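三月的版本改了两个字段的名字，旧脚本如果直接读 `result`，会报错。请先看后面“版本之间的变化”一节。

# Stotine：Uvivthorpe 地方法院租赁纠纷裁决数据集

维护人：Amarachi Nwankwo

Stotine 收录 Uvivthorpe 地方法院关于住房租赁的书面裁决，共 1,187 份。每份裁决有一个文本文件和一行结构化记录，记录有 17 个字段。内容主要是押金、维修义务、提前解约和驱逐通知的效力。刑事案件不收，商铺和仓库的租约也不收。

中文不是我的母语。裁决的原文是英文，这份说明用中文写，是因为现在用这个数据集最多的两个研究小组在中文环境里工作。如果某个法律术语我用得不准确，请以字段后面括号里的英文为准，也请告诉我，我会改。

## 为什么做这个数据集

Uvivthorpe 的住房条例在几年前修改过一次。修改以后，房东收到书面维修请求，必须在 60 天之内完成修理，或者书面说明为什么不能完成。超过这个期限，租客可以请求法院减少租金。条例本身只有很短的一条，没有写清楚期限从哪一天开始算：是租客寄出请求的那天，还是房东收到的那天？也没有写清楚，如果房东只修好了一部分，期限是不是停止。

这些问题后来都由法官在一件一件的案子里回答，而回答并不一致。有的法官从寄出日开始算，有的从收到日开始算，还有一位法官在两份相隔很近的裁决里用了两种算法，并且在第二份的脚注里承认了这一点。律师之间互相传一些扫描件，可是没有人能完整地看到全部裁决。Ibrahim 律师事务所当时愿意把他们收集的裁决副本借给我，这就是最早的一批材料。其余的是我向法院书记处申请得到的。

我的目的比较有限。我希望研究者可以查到每份裁决怎样计算期限、引用哪一款条例、给出什么结果。我没有打算评价法官，也没有打算预测判决。

## 目录结构

```
stotine/
├── README.md
├── CHANGELOG.md
├── data/
│ ├── records.csv
│ └── text/
├── annotation/
│ ├── guidelines.md
│ └── double_coded.csv
├── docs/
│ └── ordinance_notes.md
└── scripts/
 ├── load.py
 ├── check_fields.py
 └── redact.py
```

`data/text/` 里每份裁决是一个 UTF-8 文本文件，文件名就是记录里的 `case_id`。原始扫描件不在这个仓库里，原因写在“隐私和遮盖”一节。

`docs/ordinance_notes.md` 是我对条例各款的笔记，里面有修改以前和修改以后的对照。这个文件不是法律意见，只是帮助标注的人保持同样的理解。

## 快速开始

需要 Python 和 pandas，没有别的依赖。

```python
from scripts.load import load_records, load_text

records = load_records("data/records.csv")

repair = records[records["claim_type"] == "repair"]
print(repair["clock_start"].value_counts(dropna=False))

first = repair.iloc[0]["case_id"]
print(load_text(first)[:500])
```

请不要用表格软件打开 `records.csv` 再保存。有些软件会把 `case_id` 开头的零去掉，然后文本文件就对不上了。我自己犯过这个错误，花了一个下午才发现。

如果想检查文件是否完整，运行：

```
python scripts/check_fields.py data/records.csv
```

没有问题的时候，这个脚本什么也不输出。

## 字段说明

| 字段 | 类型 | 说明 |
|---|---|---|
| `case_id` | 字符串 | 本数据集的编号，和法院的案号不同 |
| `year` | 整数 | 裁决作出的年份 |
| `division` | 类别 | 法院的分庭：`north`、`south`、`harbour` |
| `judge_code` | 字符串 | 法官代号，在全部文件里保持一致 |
| `claimant_role` | 类别 | 提出请求的一方：`tenant`、`landlord`、`other` |
| `claim_type` | 类别 | 主要请求：`deposit`、`repair`、`termination`、`eviction_notice` |
| `secondary_claim` | 类别 | 次要请求，可以为空 |
| `represented_tenant` | 布尔 | 租客是否有律师代理 |
| `represented_landlord` | 布尔 | 房东是否有律师代理 |
| `hearing_held` | 布尔 | 是否开过庭 |
| `ordinance_cited` | 字符串 | 裁决引用的条例款号，多个款号用分号分开 |
| `clock_start` | 类别 | 维修期限的起算：`sent`、`received`、`other`、`not_stated` |
| `partial_repair` | 类别 | 部分修理的效果：`stops`、`continues`、`not_discussed` |
| `outcome` | 类别 | 结果：`granted`、`partly_granted`、`denied`、`dismissed` |
| `remedy_type` | 类别 | 救济方式，例如减租、退还押金、命令修理 |
| `appealed` | 类别 | `yes`、`no`、`unknown` |
| `ocr_quality` | 类别 | 文字识别质量：`good`、`fair`、`poor` |

下面几个字段需要多解释一点。

### `outcome`

`denied` 和 `dismissed` 在日常语言里很接近，在这里有区别。`denied` 表示法官审查了请求的内容，然后不支持。`dismissed` 表示法官没有审查内容，例如请求人没有出庭，或者法院没有管辖权。如果你的研究要计算“租客胜诉率”，请先决定 `dismissed` 放在分母里还是不放。两种做法我都见过，结果差别很大。

### `clock_start`

只有当裁决明确说出起算的日子，才标 `sent` 或 `received`。有时候法官没有说，但是从他算出来的天数可以推断。这种情况仍然标 `not_stated`。标注的时候我们讨论过很久，最后决定不推断，理由是裁决里的日期本身有时有笔误，从错的日期推断会得到错的规则。

`other` 主要是两种：从房东代理人口头承认收到请求的那天起算，以及从市政检查员的报告日起算。

### `partial_repair`

这个字段只对 `claim_type` 或 `secondary_claim` 为 `repair` 的记录有意义，其他记录都是空值。空值和 `not_discussed` 不一样，请不要合并。

### `judge_code`

法官的名字在法院的公开文件里可以查到，所以代号并不能真正隐藏身份。我用代号的理由是不希望数据集变成法官的排行榜。如果你的论文需要名字，请自己从公开文件里查，并且自己负责核对。

### `appealed`

这是整个数据集里最弱的一个字段。上诉由另外一个法院处理，两个法院的案号系统没有连接。我只能从裁决后面附的登记页里看到是否有上诉通知，而很多副本没有登记页，那些都标 `unknown`。请不要把 `unknown` 当成 `no`。

## 材料怎样得到

第一批来自 Ibrahim 律师事务所。他们的律师参加过一部分案件，所以这一批偏向有律师代理的当事人。事务所没有挑选结果好的案件给我，至少他们这样告诉我，我也看到了许多他们败诉的裁决。

第二批来自法院书记处。按照当地的公开文件规则，任何人可以申请书面裁决的副本，但是必须写出案件类别和时间范围。我分几次申请，每次一个分庭。`harbour` 分庭的书记处回复最慢，他们较早的文件放在另外一栋楼里，有一部分因为漏水损坏，没有办法复印。

两批之间有重复。去重的方法是先比较法院案号，再比较裁决最后一段的文字。只比较案号是不够的，同一个案号下面可能有中间裁决和最终裁决，这两种我都保留，作为不同的记录。

口头宣布、没有书面理由的裁决不在数据集里。书记处的人对我说，简单的押金案件常常口头宣布。因此，押金案件在这里的比例一定低于真实的比例，但是低多少我没有办法知道。

## 文字识别

扫描件用 Dimen 做文字识别，然后由人工修改。Dimen 对印刷清楚的页面效果很好，对传真过的页面比较差。常见的错误有：

- 条例款号里的小写字母 l 变成数字 1
- 段落号和正文连在一起
- 印章盖住的文字变成没有意义的符号
- 脚注被放到正文的中间

款号的错误最麻烦，它会直接影响 `ordinance_cited`。所以这个字段全部由人对照扫描件填写，没有从识别的文本里自动提取。其他的错误我们修改了看到的，没有看到的还在里面。

`ocr_quality` 是标注者读完全文以后给的印象，没有客观的测量。标 `poor` 的文件可以用来读大意，不适合做逐字的语言分析。

法官手写的修改放在方括号里，前面有“HW”两个字母，例如 `[HW: within the period]`。手写看不清的地方写 `[HW: illegible]`。

## 标注过程

标注由我和两位法学院的学生完成。她们都修过物权法的课程，开始以前读了 `annotation/guidelines.md`，并且做了一组练习。练习的裁决后来由我重新标注，学生的练习结果没有进入最终数据。

为了检查一致性，我们抽出 55 份裁决，由两个人各自独立标注，互相看不到对方的结果。两个人的原始答案都在 `annotation/double_coded.csv`，没有经过修改。我故意没有在这里写一个总的一致性系数。不同字段的难度相差太多，一个总数会让人误会。请用原始答案计算你关心的那个字段。

根据我的经验，`division`、`year`、`hearing_held` 几乎没有分歧。分歧集中在 `outcome` 的 `granted` 和 `partly_granted` 之间。例如，租客请求减租和命令修理，法官同意减租，而修理在开庭以前已经完成，于是法官说不需要再命令。这算全部支持还是部分支持？指南的第一版没有写。第二版规定：如果某一项请求因为已经实现而不需要裁决，就当它不存在。按照这个规定，上面的例子是 `granted`。

另外一个分歧是一份裁决同时处理两个请求，哪一个是主要的。我们的规则是看法官用多少篇幅。如果篇幅差不多，就看申请书里哪一个写在前面。这个规则有点机械，但是三个人用它可以得到同样的答案。

有分歧的记录由我作最后决定，决定的理由写在 `guidelines.md` 的附录里。附录按照问题的种类排列，没有按照案件排列，读起来会有一点跳跃，请原谅。

## 隐私和遮盖

裁决是公开文件，但是公开放在法院柜子里和公开放在网上，对当事人的影响很不一样。一个租客几年前欠过租金，后来的房东如果能用搜索引擎查到，他可能再也租不到房子。因此，下面的内容在文本里已经替换：

- 当事人、证人和孩子的名字，换成 `[TENANT]`、`[LANDLORD]`、`[WITNESS]`、`[CHILD]`
- 街道地址和门牌，换成 `[ADDRESS]`
- 电话、电子邮件和银行账号
- 健康情况的具体描述，换成 `[HEALTH]`

房东如果是公司，公司的名字也换掉。对这一点有人提过意见，他们认为公司的行为应该可以追查。我理解这个意见，不过许多公司其实是一个家庭的名字，很难一份一份地判断。

遮盖先由 `scripts/redact.py` 完成一遍，再由人读一遍。脚本不认识拼写错误的名字，也不认识昵称，所以人工阅读是必要的。即使这样，仍然可能有遗漏。如果你在文本里看到真实的名字或者地址，请直接写信给维护人，不要在公开的 issue 里贴出来。
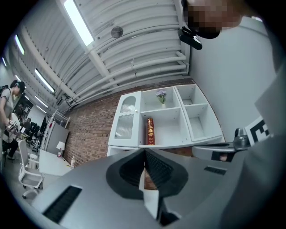
请也不要尝试把遮盖的内容还原。用案件的年份、分庭和一些细节，再对照当地的报纸，某些案件是可以认出来的。使用这个数据集就表示你同意不这样做。如果你的研究确实需要知道当事人的身份，正确的办法是自己向书记处申请，并且经过你所在学校的伦理审查。

## 已知的限制

**只有书面裁决。** 前面已经说过口头裁决的问题。和解的案件也不在里面。大部分租赁纠纷大概在开庭以前就结束了，所以这里的案件是双方都不愿意让步的那一种。

**分庭之间不平衡。** `harbour` 分庭较早的年份缺少文件。如果你要比较三个分庭，建议只用后面的年份，或者在文章里说明这个缺口。

**代理情况有偏差。** 第一批材料来自律师事务所，里面没有律师的当事人比较少。`records.csv` 没有标出每份裁决来自哪一批，这是和事务所约定的条件之一，我没有办法改变。

**条例以外的规则。** 有些租约由更高一级的住房法管辖，法官会同时引用两种规则。`ordinance_cited` 只记录地方条例的款号。想研究两种规则的关系，需要自己读文本。

**时间上的变化。** 条例修改以后，最初的一些裁决还在使用旧条例，因为租约是在修改以前签的。不能只按照 `year` 来区分新旧，请看 `ordinance_cited` 里的款号是否带有字母 `R`。带 `R` 的是修改以后的款。

## 适合和不适合的用途

我认为比较适合的：

- 研究法官怎样解释一条写得不清楚的规则
- 法律写作和法律方法的教学，例如让学生比较两份结论相反的裁决
- 测试段落切分、引用识别这一类文本处理方法

有一位老师在一月的课上用过维修类的裁决，她让学生先读事实部分，自己写出结论，然后再看法官的结论。她告诉我，学生对起算日的选择和法官们一样分裂。

不适合的用途也请认真看一下。请不要用它给租客或者房东打分。请不要用它做自动的法律建议，裁决不代表现在有效的法律，其中一部分后来可能被上诉法院改变，而 `appealed` 字段不能可靠地告诉你这件事。也请不要用它推断其他城市的情况，Uvivthorpe 的条例在措辞上很特别，邻近的城市没有同样的期限规则。

## 版本之间的变化

详细的列表在 `CHANGELOG.md`，这里只写会影响旧脚本的部分。

- `result` 改名为 `outcome`，取值没有变化
- `start_rule` 改名为 `clock_start`，原来的 `unclear` 拆成 `other` 和 `not_stated`
- 删除了 `rent_amount`。金额有时按周写，有时按月写，还有时包括水费，我们没有能力统一，留着会误导人
- 空值以前写成 `NA`，现在是真正的空白

`start_rule` 的拆分是人工重新读过的，没有用规则转换。如果你以前的结果依赖 `unclear` 这个类别，请重新计算。

旧版本仍然可以用标签下载，但是旧版本的遮盖有几处遗漏，修正过的文件已经替换进去，所以现在下载的旧版本和当时的校验值不一样。这是有意的。

## 许可和引用

结构化记录、标注指南和我写的笔记采用署名许可，可以修改和再发布，请注明来源。脚本采用 MIT 许可。裁决的原文是法院的公开文件，我对它没有权利，也不能给你权利，请遵守当地关于法院文件再使用的规定。

引用的时候可以这样写：

```
Nwankwo, Amarachi. Stotine: Written Tenancy Rulings of
Uvivthorpe. Data set, with annotation guidelines.
```

请加上你使用的版本标签。没有版本标签的话，别人很难重复你的结果。

## 怎样报告错误

字段的错误请开 issue，写明 `case_id`、字段名、你认为正确的值，以及裁决里支持你的那一句话。最后一项很重要，没有那一句话我就需要重新读全文，有些裁决非常长。

识别错误可以直接提交修改。请每次只改一个文件，不要顺便把法官原来的拼写错误也改掉。原文的错误我们保留，在后面加 `[sic]`。

对标注规则有不同意见的，请在讨论区里写，不要放在 issue 里。规则如果改变，所有的记录都要重新检查，所以这种修改一般等到下一个大版本。目前在讨论的有两件事：`termination` 要不要分成租客提出和房东提出两类，以及市政检查员的报告是否值得有一个自己的字段。第二件事我倾向于同意，不过还需要有人先把提到检查员的裁决找出来。愿意做的人请在讨论区留言，指南的草稿我可以先发给你。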